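Why Do Clothes Get Wrinkles? (And How to Fold Them So They Get Less)

Kids' How-It-Works Pages

OK so. You pull a shirt out of the pile. It looks like an old paper bag. Why?

Quick answer: cloth is made of threads, threads are made of fibers, and fibers remember how they were squished. Longer answer coming up. Get comfy.

What cloth is made of

Grab your sleeve and look really close. Closer. See tiny lines going up and down and side to side? Or teeny loops, if it's a T-shirt? Those are threads. Each thread is a bunch of fibers twisted together. Super thin ones. A cotton fiber is just a long hollow hair that grew on a seed. Weird, right?

Inside each fiber are even smaller chains, much too small to see. They hold on to each other like kids holding hands in a line. When cotton gets wet or warm, some of them let go. They slide around. Then it dries and they grab hands again, wherever they ended up.

So if your shirt was all balled up when it dried — the chains grabbed hands in a ball shape. That's a wrinkle!

Some cloth doesn't do this much. Polyester fibers are more like plastic, and they spring back. Look at the tag inside your shirt and see what it says.

Why the bed is a great place to fold

You need a flat space. Bigger than the shirt with its arms out. A desk is usually too small and the floor has crumbs on it (mine does). A bed is wide and soft and things don't slide off so fast. Pull the quilt straight first. A lumpy quilt makes lumpy folds.

Then spread one thing out at a time and let the rest wait.
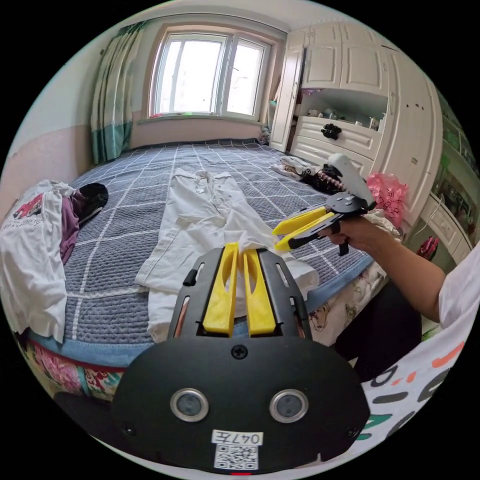

Gediminas Zariņš

The white one in the middle of the bed still has folds all over it, sleeves every which way. It needs to be opened up before anybody can fold it. The T-shirt with the red print is hanging over the edge, and the little pile of white and black clothes is further back by the pink bag.

Gravity is a helper, by the way. When cloth hangs, the bottom part pulls on the top part, and that stretches out the small creases. Not the big ones. For the big ones you need your hands, or an iron, and an iron is a grown-up job because it gets hot enough to burn you fast.

How to fold a T-shirt

Lay it face down. Front of the shirt on the quilt.

Smooth from the middle out to the sides. Use your whole hand, not just finger tips.

Fold one side in, to the middle of the back. Sleeve comes too. If the sleeve pokes out, flip it back on itself.

Same with the other side. Now you have a long skinny shirt.

Bring the bottom up to the neck. Turn it over. Done!

Long sleeves are the same but you lay the arms down along the back, like the shirt is hiding something behind it. Pants — one leg on top of the other, then in half, then in half again.

Try this at home

You need two old cotton hankies, a cup of water, and a place to dry them.

Get both wet and squeeze them out. Spread one flat. Scrunch the other into a tight ball and put a rubber band on it. Leave them until they are both totaly dry. The ball takes way longer, maybe check it after school the next day. Then open it up and put them side by side.

Which one remembers being a ball? Now get the wrinkly one wet again and dry it flat. Where did the wrinkles go?

Words to know

Fiber: a very thin hair-like piece that thread is made from.

Crease: a line where cloth was folded or pressed.

Weave: threads going over and under each other, like in a bed sheet.

Knit: thread going in loops, like in most T-shirts. Knits strech more then weaves do, go pull on your sock and see.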